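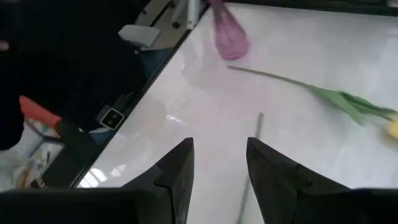
White tabletop with what look like pieces of artificial flowers.

Fusau Kayak Bass Series: Frequently Asked Questions

Can I fish if I've never entered a tournament before?

Yes, please do! First-timers turn up at every event and plenty of them catch fish. If you can paddle or pedal your boat safely and you can hold a bass still on a measuring board long enough to take a picture, you're ready. Come to the Friday evening meeting if you can, because that's where you'll get your questions answered by people who have already made all the mistakes.

Where do the events take place?

The spring and fall events are on Lake Zavala, all 2261 acres of it, and it's a beauty for small boats. Lots of coves, a big grassy flat on the north end, standing timber up the creek arm. The summer event is on the Hito River below the dam, where you'll want to be comfortable in moving water. Launch maps go out with your confirmation email.

What kind of boat is allowed?

Kayaks, canoes and paddle boards, moved by paddle, pedals or a single electric motor. No gas motors. If you run an electric motor, it has to be registered with the state and the sticker has to be on the boat, not in your truck. Inflatables are welcome on Zavala but not on the river.

How does scoring work without a weigh-in?

We go by length. You lay the fish on your board, take a photo with your identifier card showing, and send it in through the Vistel app. The fish goes right back where it came from, which we love. Your best five bass count, measured to the closest quarter inch, rounded down. Catch a bigger one at lunchtime and the app drops your smallest automatically (a very nice feeling).

What makes a photo get rejected?

Usually the mouth. It has to be closed and touching the bump board. After that it's fingers covering the tail or the eye, a missing identifier, or glare so strong the judge can't read the numbers. Fish must lie on the left side with the head to the left. Take two or three shots of every fish before you let it go. You can delete the bad ones later, and you can't go get the fish back.

Which measuring boards can I use?

Any hard board with a fixed bump at the zero end and marked quarter-inch lines. Soft roll-up rulers won't be accepted. If you're not sure about yours, bring it to the check-in table.
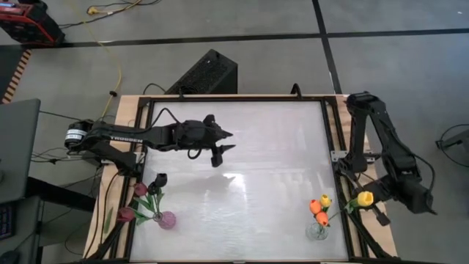 Black arms at the white work table, one of them lettered TROSSEN.

There's no phone signal in the creek arm. Will I lose my fish?

No. The Vistel app saves your catches on the phone and sends them when you're back in range. You just need everything submitted before the cutoff, so leave yourself time to paddle out to open water. Turn off battery saver, too. It has a way of closing the app at the worst moment.

How do points add up over the season?

The winner of each event gets 1000 points and it steps down from there. Your best 2 events count toward Angler of the Year, so missing one doesn't knock you out. We had 387 entries across last season and the title still came down to the final fish of the final morning. What a finish that was!

Can I pre-fish?

Yes, right up until sunset on the day before. The lake isn't closed to us or to anyone else, so be kind to the folks who are just out there for fun. No information from guides once the Friday meeting starts.

What time can I launch?

Launch opens at 5:30 a.m. Lines in at first light, and the exact time is read out at the meeting. You need a white light visible from all sides until sunrise. Please rig your boat in the parking lot and then bring it down. The ramp at Hito Landing is narrow and it gets busy in a hurry.

Do I have to wear a life jacket the whole time?

Yes. Worn and fastened, from the ramp back to the ramp. You will be disqualified if you're seen without it, and that goes for the flat calm hot days as well.

What baits are legal?

Artificial lures only. Scents are fine. One line in the water at a time, and carry as many rods as your boat will hold. Umbrella rigs are allowed as long as they follow state rules on the number of hooks. Trolling isn't.

What happens if the weather turns bad?

The tournament director watches the radar all morning. A delay or cancellation goes out as a text message and as an alert in the app. If you hear thunder, get off the water right away, whether you've had a message or not. Fish submitted before a cancellation count if at least four hours have been fished.

Can my kid fish with me?

We'd be thrilled. Youth anglers fish free in their own division, in their own boat or in the front of yours. In a shared boat, each fish belongs to whoever hooked it. Kids must have an adult on the water within sight.

Can I get a refund?

Up to the Wednesday before the event, in full. After that we can move your entry to a later event in the same season.

Is there food afterward?

There is! Awards are at the pavilion on Saturday at 4:00 p.m., with burgers, a raffle table and a whole lot of stories. Family and friends are welcome. Bring a chair.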